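Skurnham Rack Server: Set-up and Service Guide

Section 5. Handling and fitting the processor

This section covers taking a processor out of its packing, setting it in position and checking it before the cooler goes on. Read it through once before you start. If your unit came from Julberg with the processor already fitted, go straight to Section 6.

5.1 Before you begin

Allow yourself plenty of bench space and good light. The work is fiddly and most of the damage we see at the Flilleck repair desk comes from hurrying it.

You will need:
A wrist strap with a working earth clip
The screwdriver supplied in the accessory bag
Lint-free wipes and a small bottle of cleaning alcohol
Thermal paste, if your cooler does not have a pad already applied
A torch or bench lamp you can move

CAUTION: Switch the server off at the front, then pull out both power leads. Wait 2 minutes before you open the lid. Some parts stay live for a short time after the leads are out.

CAUTION: Processors are easily damaged by static. Wear the wrist strap the whole time the lid is off, and clip it to bare metal on the case.

5.2 Getting to the processor area

1. Slide the server forward on its rails until they lock. If you can, lift it off the rails and put it on a bench. This is a job for two people.

2. Undo the two thumbscrews at the back edge of the lid. Slide the lid back a little way and lift it off.

3. Look for any cable that crosses the processor area. Unclip it and lay it to one side. Do not pull on the wires, only on the plug.

4. If a cooler is fitted, loosen its screws a turn at a time, working corner to corner. Lift it straight up. If it sticks, twist it very slightly and try again. Do not lever it with a screwdriver.

5. Wipe off any old paste with a little alcohol on a wipe. Let the surface dry.

Note: Put screws in a dish as you take them out. A loose screw under the main board can stop the server starting, or do worse.

5.3 Placing the processor

1. Open the packing and check the part number on the label against your order. Leave the processor in its packing until you are ready to fit it.

2. Pick it up by two opposite edges. Keep fingers and tools off the contacts.

3. Find the alignment mark on the processor and the matching mark at the position where it will sit. Turn the processor until the two agree.

4. Hold it level, directly over its place, and lower it. Let go only when it is resting flat.

5. Look along it from the side with the lamp held low. No corner should stand higher than the others. If one does, lift the processor out, check the marks again and start from step 3. 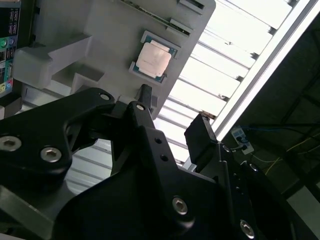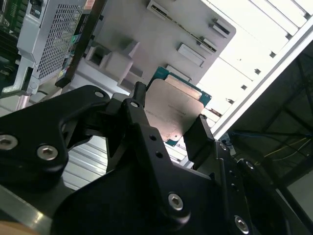 Light matters more than people expect when they are checking a part of this kind. Move the lamp before you decide that a mark on the lid is a scratch or a trace of old paste. Bare metal can throw back a lot of glare, and a processor seated in its recess may look almost white across parts of the metal face, while faint engraved lettering on a lid is easily lost at the wrong angle. Read any lettering now and write it down, as you will not be able to see it once the cooler is on. Check too that the grey plastic around the processor is free of dust and crumbs of dried paste. Raised blocks and pockets in the moulding collect both.

CAUTION: Never press on the processor to make it sit down. A part that is the right way round needs no force. Pressing can bend contacts, and this is not covered by the guarantee.

5.4 Fitting the cooler

1. Put a pea-sized amount of paste in the middle of the metal lid. Leave this step out if your cooler has a pad.

2. Lower the cooler straight down onto its screw posts. Try not to slide it about once it has touched the paste.

3. Start all the screws by hand. Then tighten them corner to corner, a turn at a time, until each one stops. Do not go past the stop.

4. Plug the fan lead back in and return any cables you moved in 5.2.

5. Refit the lid and tighten the thumbscrews.

5.5 First start

Connect both power leads and switch on. The first start after a processor change takes longer than usual, and the screen may stay blank for about 5 minutes. Leave it alone during this time.

When the Admasu set-up screen appears, open the Hardware page. Check that the processor name agrees with what you wrote down. Then open the Fans page. At idle the reading should settle at 3,000 rpm or below. If it stays higher, switch off and check that the cooler is down evenly on all its screws.

If the server does not start, see Section 9, Faults and fixes. Keep the processor packing until the server has been running normally, as returned parts are accepted only in their original packing.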